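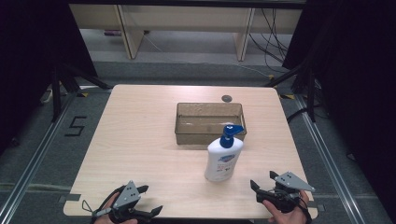 Home Classes Open Studio Loom Rental About Contact

Search the site Go

About Us / Our School

Trudanen is a handweaving school in Nustmont, and we teach people to make cloth. Real cloth, the kind you can dry dishes with or wear to your sister's wedding! We have floor looms, table looms, a wall of rigid heddles that go home with beginners, and more cones of cotton than we have shelves for.

The school was started by Bimla Bhatt and Harish Mittal, who met at a guild sale where both of them wanted the same four-shaft loom. Bimla got it. Harish helped carry it to her car, found out she lived a few streets over, and by May they were teaching a towel class together in her garage (three students, one loom, a lot of taking turns). The loom is still with us. It's the one by the door with the patched breast beam, and it is still the favorite of anyone who likes a light treadle.

We moved out of the garage once the waiting list got silly, and we now have nearly 2,000 square feet on the second floor of the old Jireš building, with tall windows on the north side and a freight elevator that has saved all our backs. Looms are heavy. So are boxes of wool. If you need the elevator for any reason, just ring the bell downstairs and one of us will come and run it for you.

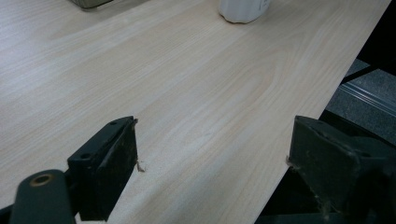
Bimla teaches the beginner and twill classes and runs the Pattern Library, which has grown to 1,215 drafts, nearly all of them copied out by hand by people who wove them and made notes in the margins. She'd want you to know that the notes are the best part. Someone will have written "sett this closer" next to a draft decades ago, and they'll be right. Students can come in and copy anything they like, and we're always thrilled when a draft comes back with a new note on it.

Harish handles doubleweave, rugs and anything with a broken part. He came to weaving from bicycle repair and still sorts heddles the way he used to sort spokes. His rug class fills up fast, so do sign up early if you've been thinking about it. It's loud, it's a real workout, and everybody goes home with a rug.

Most of our wool comes from Pornuro, a small farm and spinning mill just outside town. They spin us a two-ply warp yarn that has enough twist to stand up to beginners and still softens beautifully in the first wash. We buy it undyed and dye some of it here in the fall, when the whole place smells of onion skins and walnut hulls and we all walk around with brown fingernails. Ask for a sample card when you visit!

What are classes like? Small, mostly. Everyone has a loom to themselves for the full course, and you can come in during open studio to catch up or get ahead. You don't need to know any of the words before you start. You'll warp the loom yourself in the first session, with help, and you'll probably cross a thread or two and have to go back and fix it. We still do, all the time.
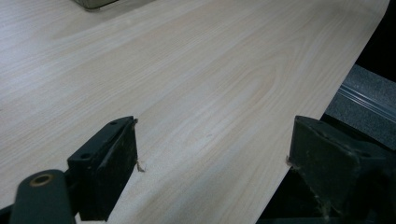
Wood grain, up close.

Since the garage days, 427 people have finished the beginner course. Quite a few of them now have looms in their dining rooms, and some come back each year to help new weavers through their first warp, and we love seeing what they've been making. If you'd like to look around before signing up, come by during open studio. Come up to the second floor and follow the thumping.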